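3.2 Collecting demonstrations by hand

All demonstrations in the Irnik set were recorded with hand-held grippers, without a robot present. The operator holds one gripper in each hand and carries out the task at normal working speed. We chose this over remote control after a short trial in November, in which our operators found the remote arms slow and tiring for tasks that need both hands. Figure 3 shows work at a desk from the two kinds of viewpoint we record: one from the gripper and one from above the operator.
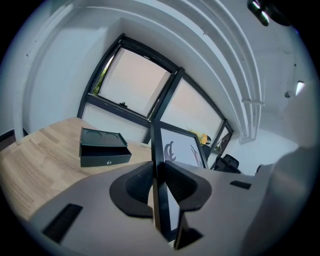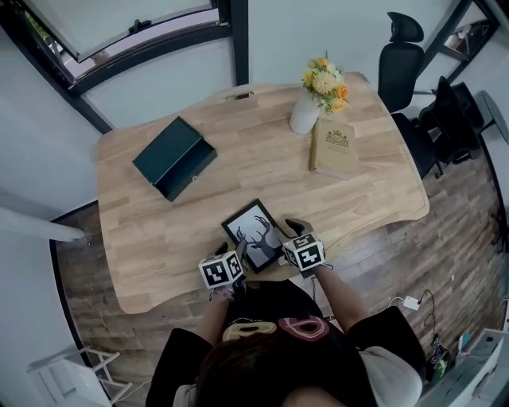
Figure 3. Desk work with the hand-held grippers. First: wide-angle view from a gripper. Second: view from head height, with both grippers and their marker cubes over the desk.

3.3 Tasks and instructions

The desk tasks involve household objects such as boxes with hinged lids, picture frames, vases and notebooks. Each task is given to the operator as one written sentence, for example "lay the picture flat on the desk" or "close the box". We do not tell the operator which hand to use, nor in what order to move things if more than one object is involved. Objects are put back in new positions between recordings, and the operator is free to stand wherever the task is easiest to reach.

Flat objects proved the hardest. A frame lying on a desk offers only a thin edge to the fingers, and operators dealt with this in different ways. Some pushed the frame until it overhung the desk and gripped it there. Others pressed down on one side and lifted the other. We kept both kinds of demonstration in the training set and did not label them separately. The effect of this choice is examined in Section 5.

3.4 Tracking and alignment

The pose of each gripper is estimated from the square markers on its cube, using the head view. When no marker face can be read, we fall back on visual tracking from the gripper's own wide-angle view. The two estimates are joined offline by a smoothing step, which also corrects for the delay between the video streams. Finger opening is read separately and resampled to match the video.

Large windows caused some trouble. In bright daylight the glass can wash out in the wide view, leaving few features to track on that side. We did not draw the blinds or change the lighting, as the policy will have to work in the same rooms. Recordings in which both estimates were lost for more than one second were thrown out.

3.5 Size of the data set

After filtering, the set holds 2,642 demonstrations. Of these, 1,000 are desk tasks and 700 are kitchen tasks, with the rest spread over shelving and laundry. A further 129 desk demonstrations were held back for offline testing and play no part in training. The held-back recordings were picked by session, so that no session appears on both sides of the split.

All recordings were checked by a second person, who watched the head view and marked the start and end of the task. Failed attempts were kept if the operator recovered and finished the task in the same recording. Zhuoran Song resolved the cases where the operator and the checker disagreed about whether a task had been completed.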